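手袋、行方不明になる(データの上で)

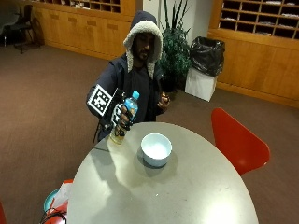
マーカー付き手袋でボトルを傾ける収録作業。相手役は白いボウル。

Preltine班が進めている「注ぐ動作」の収録で、3月分のうち7本が使えないことが判明した。ロボットに手本を見せるための記録なのだが、再生してみると、手首がボウルの手前でふっと消え、次の瞬間には天井付近に現れる。この通りに学習したロボットには、台所より奇術の舞台が向いている。

原因は手の甲のマーカー板だった。ボトルを深く傾けると板がカメラに対して寝てしまい、位置の推定が途切れる。途切れたら記録を止めるはずの処理は、止める代わりに最後の値から先を律儀に想像していた。最も長いものでは、995フレームにわたって想像の手が水を注ぎ続けている。こぼした形跡はない。

実機で試したのは土曜日。アームは手本に忠実に上を目指し、高さ制限に当たって非常停止した。けが人なし、破損なし。制限値を決めたAnwara Dewanさんは「厳しすぎると先月言われた数字です」とだけコメントしている。

当面は、推定が途切れた時点で収録を打ち切り、実機に渡す前に軌道を一度画面で再生する。板の取り付け角度は検討中。なお、手袋のケーブルを引っかけて再起動した件は別の不具合として受け付けたので、同じ報告をこれ以上送らないでほしい。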